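Rillside Household Notes
Pump bottles: dose, residue and getting the last of it out

Filed under: Bathroom and sink, Refilling
Written by Hanane Zerouali. Last revised Sep 3, 2026.

A pump bottle is a hand-operated piston pump with a dip tube, a spring and one or two check valves. Most complaints about them (drips, weak strokes, product left in the base) come from one of those parts or from a bottle that was refilled with something the pump was not made to move. These notes cover lotion and creamy hand soap. Foaming pumps mix air into a thin liquid and need different treatment.

1. Check the output before blaming the product

Dispense onto a metal plate or any flat, nonporous surface with a rim. Paper towel absorbs the water from the product and hides the difference between a thick soap and a thin one. Steel works well for this and rinses clean. Set the plate on the same surface as the bottle, close to the base, so the spout clears the rim by a small margin.

Press the head straight down to the stop, release it fully, and wait for it to return before the next stroke. Four strokes are enough. Short strokes do not fill the chamber and will give a false low reading.

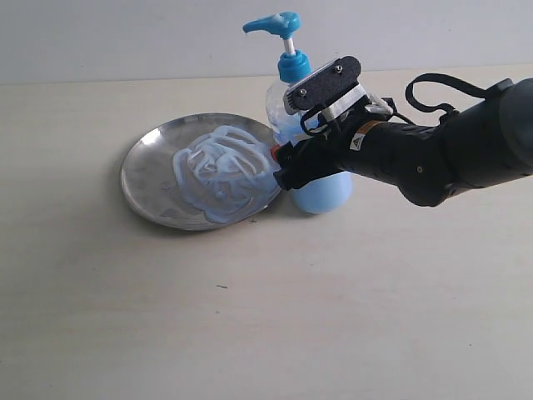
Thick products hold the ridges left by the spout. Thin products flatten within a few seconds and run toward the low side of the plate. If a product that used to hold its shape now runs, it has probably been diluted during a refill. If it comes out in spurts with gaps, the pump is drawing air, and the level in the bottle should be checked first.

To weigh the output, put the plate on a kitchen scale, zero it, and divide the total by the number of strokes. Write the result on masking tape and stick it to the base of the bottle. A drop in output at the next check points to a worn pump or a partly blocked tube.

2. Reading the level

In a clear bottle the level is visible, but a creamy product leaves a film on the wall that can make the bottle look fuller than it is. Let it stand upright overnight before judging. Bubbles trapped in the upper part after a refill are normal and do not affect the pump unless they are drawn down to the tube inlet.

The inlet is at the bottom of the dip tube. When the level falls below it, the pump takes in air even though product remains. A tube cut too short makes this happen early. A tube cut too long bends and presses its open end against the wall, and the pump then feels stiff. Cut replacement tubes at an angle, with the point just touching the base.

3. Cleaning the plate and the table

Soap left on stainless steel dries to a gray film that looks like a scratch and is often scrubbed as if it were one. Do not use an abrasive pad on a polished finish.

Scrape the bulk off first with a silicone spatula. Anything clean enough can go back to use at the sink in a small open dish. Do not return it to the bottle, where it can carry in dirt and grit.

Wipe the plate with a damp cloth before running water over it. Soap that goes straight under the tap turns to foam and takes far longer to rinse away. Lotion contains oils and will need a drop of dish liquid and warm water. Dry at once with a lint-free cloth, working from the center out to the rim. Water spots form where the rim curves, and smudges there show up under side light.

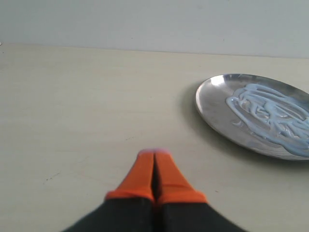
For the table, use a second cloth. A cloth that has been used on lotion leaves streaks on pale surfaces, and the streaks collect dust. On a sealed top, one pass with a damp cloth and one with a dry cloth is sufficient. On an unsealed or oiled top, blot first and do not rub; the oils in lotion can leave a permanent darker patch.

Small dark specks on a light tabletop should be tested with a fingernail. If they lift, they are dirt. If they do not, they may be part of the surface, and further scrubbing will only dull the finish around them.

4. Residue on the spout

Every pump retains a little product in the nozzle after the stroke. It dries at the opening, narrows it, and sends the next dose sideways. A spout that sprays at an angle is nearly always partly blocked.

Wipe the tip weekly. For a hard plug, unscrew the collar, lift out the whole pump, and stand the head in warm water for nine minutes. Then work it in a glass of clean warm water until the flow runs clear. Do not use a pin or needle. The inside edge of the nozzle is soft plastic, and a scored edge drips.

Shake out the water before reassembly. Water left in the chamber goes into the bottle and thins the product near the tube.

5. Refilling

Empty and wash the bottle every second refill. Topping up repeatedly leaves old product at the base. Let the bottle dry upside down on a rack, then fill to the shoulder and leave the neck clear, as the tube displaces some volume.

Abdelghani Lamrani, who looks after the washrooms at the Bennani building in Fornuvville, refills from the Livance bulk containers and reports that a wide funnel warmed in hot water and dried moves cold lotion noticeably faster. He keeps one funnel for soap and one for lotion. We have adopted the same practice since April.

Tighten the collar by hand only. A cross-threaded collar leaks air and will tilt the head.

6. Recovering what the pump cannot reach

Work in this order:

a. Tilt the bottle toward the side the tube end rests on and pump slowly.

b. Remove the pump, close the neck with a plain cap of the same thread, and stand the bottle on its head in a mug for 2 hours.

c. Open it over a plate and let the product fall. Squeeze only if the bottle is soft enough to recover its shape.

d. Take the remainder off the plate with a spatula, working in from the rim.

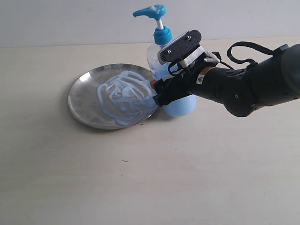

7. Storage

Keep spare bottles upright with the head locked down, or with the clip in place if there is one. Keep them away from radiators and out of direct sun. Heat expands the air above the product and pushes some of it out through the nozzle.

Label decanted bottles with the product name and the date of filling. Lotion and creamy soap can be hard to tell apart by eye once out of the original packaging.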